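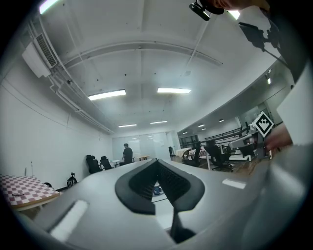 # Kinhamについて

Kinhamは、地方議会と自治体行政に関する調査、記録整理、公開資料の編集を行う会社です。議会の会議録、政務活動費の収支報告、選挙公報、入札結果など、公開されていても探しにくい資料を集め、検索や比較ができる形に整えています。

主な利用者は、自治体の議会事務局、地方紙と地域メディア、大学の研究室、そして自分の町の議会を調べたい住民の方です。政党、政治団体、現職議員および立候補予定者からの業務は受けていません。

## 事業内容

### 議会記録の整備

会議録をテキスト化し、発言者、議案、会期ごとに整理します。会議録が紙でしか残っていない時期の分は、議会事務局の許可を得て複写し、読み取り後に原本と照合します。照合は二人一組で行い、読めない字は推測で補わずに「判読不能」と記します。

現在、19の市町村の議会記録を扱っています。年代の範囲は自治体によって違い、合併前の旧町村の記録を含むところもあります。収録範囲は各自治体のページに載せています。

### Sterow(議案・採決データベース)

Sterowは、議案ごとの審議経過と採決結果をまとめたデータベースです。議案名、提出者、付託先の委員会、修正の有無、採決の方法、賛否の内訳を一件ずつ登録しています。

起立採決や簡易採決で個人別の賛否が記録に残っていない場合は、その欄を空欄にしています。傍聴者のメモや報道から賛否を推定することはしません。このため、議会によっては空欄が多く見えますが、記録の方式によるものです。

閲覧は無料です。一括ダウンロードには利用登録が必要です。

### Dodov(政務活動費の集計)

Dodovでは、公開された収支報告書と領収書の写しをもとに、政務活動費を費目別に集計しています。費目の名称と区分は自治体ごとに異なるため、当社で共通の区分を設け、元の費目名も並べて表示しています。

集計表の数字だけでは、その支出が適切だったかどうかは判断できません。当社は支出の適否について意見を出していません。報告書が後日訂正された場合は、訂正前と訂正後の両方を残し、訂正日を併記します。

### 住民意識調査

自治体や報道機関の委託を受け、議会への関心、情報公開への満足度、投票行動などに関する郵送調査を実施しています。標準的な設計では1000人を住民基本台帳から無作為に抽出し、調査票を送ります。台帳の閲覧申請は委託元の自治体と相談のうえ、法令の手続きに沿って行います。

報告書には、回収率、質問文の全文、選択肢の並び順、集計前の回答数を必ず載せます。委託元から質問文の変更を求められたときは、変更の経緯も付録に残します。回収率が低く結果の解釈に注意が要る場合は、要約の冒頭にその旨を書きます。

## 沿革

Kinhamは、議会の会議録を読む勉強会から始まりました。当初は参加者が関心のある議案を持ち寄り、審議の流れを表に書き出していました。表が増えて管理が難しくなったため、共通の書式を決め、これがSterowの原型になりました。

その後、近隣の議会事務局から会議録の索引づくりを頼まれたことをきっかけに法人化しました。Dodovの公開は、法人化の翌年です。意識調査の業務は、それより後に加わりました。

## 組織

社内は次の4部門に分かれています。

- 記録部:会議録の複写、入力、照合
- データ部:SterowとDodovの開発、登録内容の更新
- 調査部:意識調査の設計、実施、集計
- 管理部:契約、経理、問い合わせ対応

職員は8人です。繁忙期の入力作業には、このほかに短期の作業員が加わります。作業員も職員と同じ守秘の誓約書を提出し、調査票の個票には触れません。

## 収入と独立性

収入の大半は、自治体からの記録整備の委託料と、意識調査の受託料です。ほかにデータの利用料と、少額の寄付があります。一つの委託元からの収入が全体の半分を超えないように契約を調整しています。

職員は在職中、公職の候補者になること、選挙運動の事務に就くこと、政党の役職に就くことができません。担当する自治体に親族の議員がいる職員は、その自治体の業務から外れます。

寄付は個人からのみ受け付けています。寄付者の氏名は、本人の同意がある場合に年次報告へ掲載します。

## 訂正の方針

登録内容に誤りがあった場合は、該当ページに訂正前の内容、訂正後の内容、訂正日を表示します。誤りのあった記録を予告なく書き換えたり、削除したりすることはありません。

議員本人や会派から訂正の申し出があったときも、扱いは同じです。公開資料と照合し、当社の入力に誤りがあれば直します。公開資料そのものの内容に異議がある場合は、資料を作成した議会事務局へお問い合わせください。

## Sârbu文庫

事務所の一角に、地方自治関係の資料を集めた小さな閲覧コーナー「Sârbu文庫」があります。市町村史、議会だより、選挙公報の合本、すでに廃刊になった地域新聞などを置いています。貸し出しはしていません。複写は著作権法の範囲内で受け付けます。

閲覧は予約制です。希望する資料名と利用日を書いて、問い合わせフォームからお申し込みください。一部の合本は傷みが進んでいるため、職員がページをめくる形での閲覧になります。

## お問い合わせ

業務の依頼、データの利用、誤りの指摘は、いずれも問い合わせフォームで受け付けています。誤りの指摘の場合は、該当ページのURLと、根拠となる資料の名称を添えてください。個別の議員や候補者の評価に関する質問にはお答えしていません。

最終更新:2026年8月17日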